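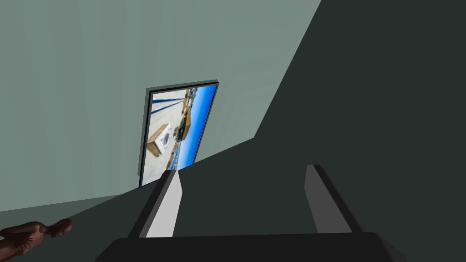
Ragab sim users > Rules and good practice

kvido_p
October 2022
Read the draft Pruma checklist for simulated pick tests. It says a run "meets good practice" if the arm stays under its force limit and finishes in 90 seconds. That's the whole bar? I could pass that by shoving everything off the counter.

zvrabec
You could, but it's a minimum. Zurden signed off on it and they aren't careless people.

kvido_p
Signed off on what, though? Nothing in it says what state the objects have to be in at the end. 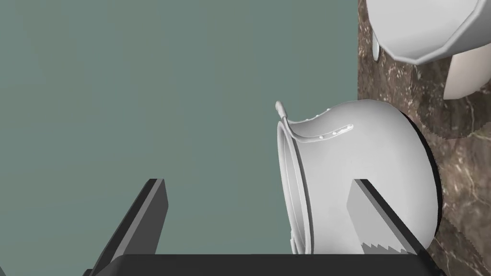 A pot on its side with its mouth out past the edge of the marble should at least be a line in the log. Under the draft it isn't.

muireann_oc
Agree on logging. Disagree that the draft is useless. We had no shared force limit at all before this.

old_benes
A force limit in sim is only as good as the contact model - and nobody has to report theirs. Section 5 makes it optional.

zvrabec
Because half the labs would refuse.

old_benes
Then let them refuse and don't give them the badge.

romana_r
Starkine asks for 3 repeats with a new camera angle each time. Costs us around 5 extra hours. I'd take that over another checkbox.

kvido_p
Fine by me. Comments go to Zdeňka, but I doubt section 5 will change.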